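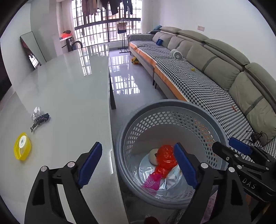 A gray laundry basket beside the long table, with bags and a wrapper inside.

Brurklow Opens Sign-Up for Second Round of Room Reset Sessions

BRURKLOW, 2022-10-17 — Mindow, a home organizing service based in Brurklow, has opened sign-up for the second round of its Room Reset sessions. The sessions teach households how to clear a shared room using things they already own. They will be held at the Hakala building and will run through January.

Each session lasts two hours and is limited to 12 people. Participants work at a long table and sort a mix of household items: toys, cases, paper, packaging, shopping bags and whatever else tends to pile up in a room used by more than one person. An ordinary plastic laundry basket stands on the floor next to the table to take the rubbish.

"People ask us which bins to buy," said Florencia Toledo, who founded Mindow and leads the sessions. "We tell them to get the laundry basket out. It is light, it has holes in the side so you can see what is in it, and you can carry it to the trash with one hand. Start with the wrappers and the empty bags. After that you can see what you have."

The method taught in the sessions has three steps. In the first, participants pick up only rubbish and put it in the basket. Nothing else is moved. In the second, everything left on the table is put into groups by the room it belongs in. In the third, the groups are carried out one at a time and put away, and the table is wiped down.

Mesh produce bags and thin plastic bags are treated as a separate matter. Many homes keep them for reuse, and Mindow does not ask anyone to throw them out. Participants are asked to choose one place at home for clean bags and set a limit on how many they keep. Bags that are torn or dirty go in the basket with the wrappers.

The first round drew people from Brurklow and from the nearby town of Gallamitz. Mindow changed the format afterward in response to comments on the feedback cards. The opening talk has been cut to six minutes and the sorting time is longer. Several people also wanted help with children's toys, so a short section on toys has been added to step two — mostly on where to put the single pieces that do not belong to any set.

"I would like people to go home and do one table," Toledo said. "Some of them try to do the whole house that night, and then they are tired of it by the next morning."

Sessions are open to adults. Older children may attend with a parent. Participants do not need to bring anything, but they may bring one small bag of mixed items from home to sort during the last part of the session. Food, medicine and sharp tools should be left at home.

Places can be reserved at the Mindow front desk in Brurklow or through the sign-up form on the Mindow website. A waiting list will be kept for sessions that fill up.

About Mindow
Mindow provides home organizing visits and group sessions in Brurklow and Gallamitz. Its work covers kitchens, shared rooms, closets and packing for moves.

Media contact
Florencia Toledo, Mindow, Brurklow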